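The Colander Years

Last updated Thu 14 December

I have owned five colanders in my adult life, and I can date every major decision I've made by which one was in the sink at the time.
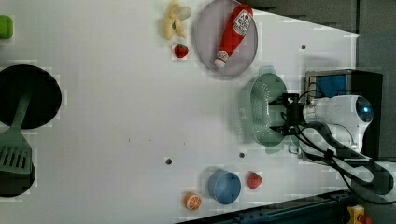 The first one, which was stolen

Stolen is a strong word. When I left my parents' house for a rented room in Clorkthorpe, I took with me a duvet, a lamp, a box of paperbacks I had no plan to read, and my mother's enamel colander. She has never brought it up. She has, however, served me spaghetti on three separate occasions by holding a saucepan lid against the pan and tipping, while looking at me.

That colander had feet. Two of them, anyway, the third having gone missing before I was born, so that it leaned in the sink like a man waiting for a bus. I ate a great deal of pasta in that room. I thought I was saving money. What I was doing was spending all of it on cheese.

Colander number two and the Nusness kitchen

I moved to Nusness for a job, and then the job moved somewhere else and didn't tell me where. I was there 16 months. The kitchen had one drawer, and the drawer had a rule, which was that anything you put in it would stop it from opening again. So I bought one of those folding silicone colanders that go flat as a plate.

They do go flat. They go flat at a moment of their own choosing, and that moment is when they are full. I lost an entire pan of potatoes down the side of the counter and found the last one when I moved out. It had done better in Nusness than I had.

My friend Palesa Joubert, who helped me carry boxes that day, held the thing up and asked what it was for. I said draining. She opened it, closed it, opened it again, and put it in the bag for the thrift store without consulting me. I consider this one of the kindest things anyone has done on my behalf.

The expensive one

We all go through a period of believing that our lives would improve if our objects were heavier. Mine began in June, at a kitchen store on the road out to Nendemar, where I paid more for a stainless steel colander than I had paid for my bicycle. It weighed as much as a small dog. It had a lifetime guarantee, though the card didn't say whose lifetime.

It was a very good colander, and I hated it. The holes were too big for rice and too small for anything to come out of once it had gone in. A single lentil lived in the third row for the whole of my relationship with a man named Jacobs, and outlasted him. I picked at it with a toothpick on the night we broke up. It felt like the sort of thing a person ought to be able to finish.

I gave that colander to my brother as a housewarming present. He thinks I'm generous.

A word about number four

Number four was plastic and I left it on a hot burner. I have nothing to add.

Where things stand now

The current one came free. A neighbor was moving out and had put a carton on the steps with a note saying HELP YOURSELF, and I am a person who does what notes say. It has no feet and no guarantee. It drains rice, it drains pasta, it holds lemons in between, and I've stopped thinking about it, apart from the 180 words or so I meant to write here before I got going.

I used to suspect that settled people had some secret, and I'd go to their houses for dinner and look around for it. They had matching bowls. They had a place where the scissors lived. They would drain the beans while telling you a story and never once look down -- and I would stand there with my glass, full of envy for somebody's wrists.

Last week I had people over and did the beans while telling the one about the potatoes. I only noticed afterward. One bean went in the sink, and I ate it.

My mother is visiting next month. I have bought her a new enamel colander, with all three feet. I plan to leave it on her side of the car and say nothing.

Comments

Xolani Sithole
The folding ones should come with a warning. Mine let go over a sleeping cat. She was fine, but we don't discuss linguine in this house anymore.

Palesa Joubert
For the record I also threw out your garlic press that day. I assumed you knew.

marrowfat
Saucepan lid method is perfectly good and your mother has my full support.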